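Thread: Is the Skekville swap meet worth 6 bucks now?

gravyboat_60
They moved it to the old Zellora lot and started charging at the gate. I drove 20 miles and came home with a lamp I already own.

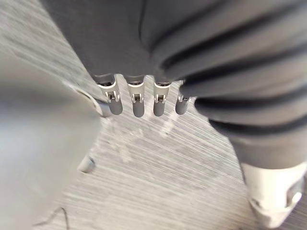 Reply 1
mulchking
Six dollars is fine. You people will pay that for a pretzel. The Rosenthal end of the lot still has decent tools if you get there by 7 a.m., before the guys with wagons.

Reply 2
tinroofrita
Decent tools, sure. I saw a rake priced at 165. I asked if it came with a yard.

Reply 3
mulchking
That was an antique rake, Rita.

Reply 4
tinroofrita
It was a rusty rake, mulch. Zurkberg has free parking, free entry, and the same rust.

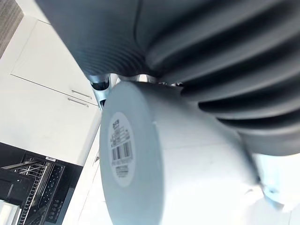

White cylinder, held from above

Reply 5
gravyboat_60
Zurkberg is all phone cases and socks. I'd sooner pay the six.

Reply 6
oldsocket
I like the socks. Skekville lost me when they put the coffee truck next to the portable toilets. Whoever drew that map should have to eat lunch there.

Reply 7
mulchking
They moved the truck in September. Bring small bills, the gate can't break a twenty.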